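Shoe-Cleaning Friday Comes Back to Astcombe, With a New Bench to Work On

ASTCOMBE — Bring your muddiest pair. The shoe-cleaning evening at the Warnance community rooms is back this Friday, and this time it has two full hours, a bigger pile of cloths and enough spare laces to tie up half the street.

The first evening was held in September, more or less as a trial. The idea was a small one: put out some benches, a few brushes and a couple of tubs of soapy water, and let people from the neighborhood come in and clean the shoes they had been meaning to clean since spring. By the end of the night 89 pairs had been through the door. There were school shoes, work boots, gardening clogs, a pair of tap shoes and more canvas sneakers than anybody had planned for (the soft brushes ran out before eight o'clock!).

What made it such a good night was how quickly people settled in. Strangers sat down next to each other and were trading stain advice within minutes. Somebody had a trick for grass marks, somebody else disagreed with it strongly, and both methods were tried on the same pair of tennis shoes, one on the left and one on the right. The left shoe won, by most accounts, although the owner of the tennis shoes would not be drawn on it.

Most of the work is hand work, and slow. A brush takes off the dry dirt, and after that it is mostly a matter of cloth, patience and turning the shoe around to find the spot you missed.

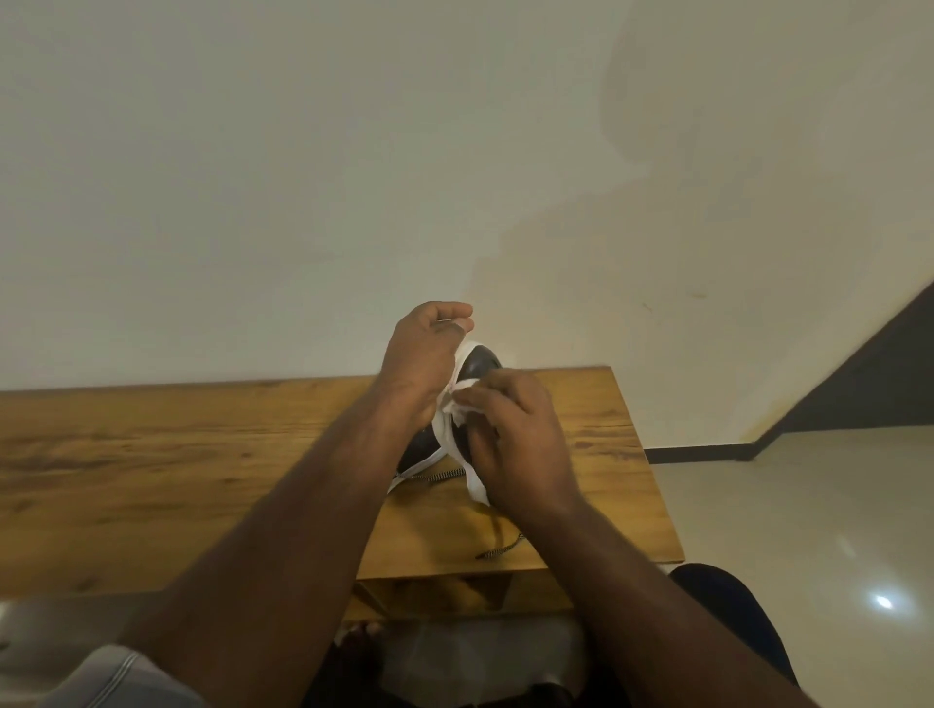
A white cloth goes around a dark shoe on the wooden tabletop, with a speckled lace lying close by.

Cloths were the surprise favorite of the first evening. Plenty of people arrived with sprays and foams from home and ended up putting them back in the bag once they had tried a plain damp cloth and a little dish soap. For Friday the organizers have torn up a stack of old bedsheets into 200 strips, washed and folded, in two baskets by the door. Take as many as you need. Used ones go in the bucket under the sink and will be washed for next time.

The benches are worth a mention too. The rooms had been getting by with folding chairs, which wobble, and which are too low for anyone who wants to work standing up. The Grurier woodshop on the other side of the parking lot offered to help, and the result is a set of solid pieces in a warm honey color that already look as if they have always been there. They are the right height for leaning on, and there is room to spread out a pair of shoes, the laces, the brush and a cup of tea without anything ending up on the floor. The woodshop has asked people not to leave wet cloths lying on top overnight, so please hang them up.

The money for materials came out of a neighborhood grant of $400. Most of it went to lumber, and what was left paid for brushes, a boot jack and a heavy doormat. The doormat was badly needed. Anyone who helped sweep up after the first evening will remember the state of the hallway.

New this time is the lace table. It grew out of a question that came up again and again in September: what do you do when the shoe is clean and the laces still look terrible? White laces can be soaked, and there will be a basin and hot water for that, but some are past saving. The Böttcher shoe repair shop on the main street has put together a box of laces for the evening, flat ones and round ones, in short, medium and long. There are plain colors for school shoes and some very cheerful stripes for everything else. Laces are free, one pair to a person, until the box is empty.

Patterned laces were the talk of the room last time. They hide a lot, for one thing, and they can make an old dark sneaker look like something you went out and bought on purpose. One tip that went around: bring the shoe to the table and hold the lace up against it before you decide. Colors look different next to a white sole.

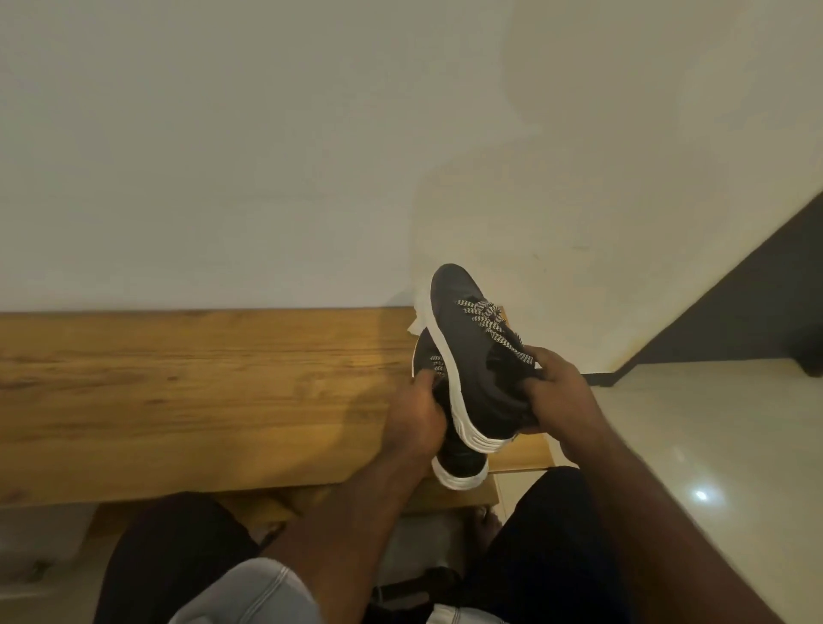

Patterned black-and-white laces on a dark navy sneaker, held up in front of the bench.

If you have never relaced a shoe from scratch, that can be learned on Friday as well. There will be a sheet on the wall with four ways of doing it, from the ordinary crisscross to a straight-bar pattern that looks wonderful and takes forever. Children tend to be faster at this than their parents. At the first evening a group of them took over the far end of the room and laced every shoe they could get hold of, including several that belonged to people who were still looking for them.

For anyone cleaning canvas or fabric sneakers, the advice from September still stands:

Take the laces out before you start. It feels like extra work, but the tongue never gets clean otherwise.

Knock the soles together outside, over the grass, and leave the dry mud there.

Use the soft brush on fabric and the stiff one on rubber. They are marked with tape this time, blue for soft and red for stiff.

Go easy on the water. A damp cloth is plenty for most fabric uppers.

Ridged soles need an old toothbrush. There will be a jar of them, but your own is welcome.

Stuff the shoes with newspaper when you are done and let them dry away from the heater.

Leather is a different matter, and there will be a separate corner for it, with polish in black and brown and a tin of neutral for everything in between. Please keep the polish in that corner. A little of it found its way onto a pair of cream canvas slip-ons last time, and a great deal of effort went into getting it off again. Suede owners are very welcome but should bring their own brush and, ideally, their own nerve.

There is a swap shelf as well, for shoes that are in good shape and have simply been outgrown. It worked beautifully in September — a pair of rain boots came in, got scrubbed and went home on different feet before they had been on the shelf ten minutes. Children's sizes are needed most. Shoes for the shelf should be clean and tied together by the laces or held with a rubber band, with the size written on a scrap of paper and tucked inside. Anything left at the end of the evening will be kept for the next one.

A few people have asked whether they can drop off shoes and pick them up clean. Sorry, no! It is a do-it-yourself evening, though there is always somebody around to help with a stubborn mark or a knot that has been there since last winter. If sitting or bending is difficult, say so at the door and a spot will be found for you at the taller end of the room, where everything is in easy reach.

Tea, coffee and lemon cake will be served in the kitchen from the start, on the understanding that hands are washed first. There is soap by both sinks. Cake stays in the kitchen this time, after an incident with a bootlace and the frosting.

Doors at the Warnance rooms in Astcombe open on Friday at 6 p.m. and the evening runs for two hours, with the last soapy water poured away at a quarter to eight so that there is time to dry the floor. Entry is free and no sign-up is needed. Use the side entrance by the bike racks, and please leave the worst of the mud outside. If the turnout is anything like the last one, the next evening will follow in a month, and there is already talk of adding a table for bags and belts.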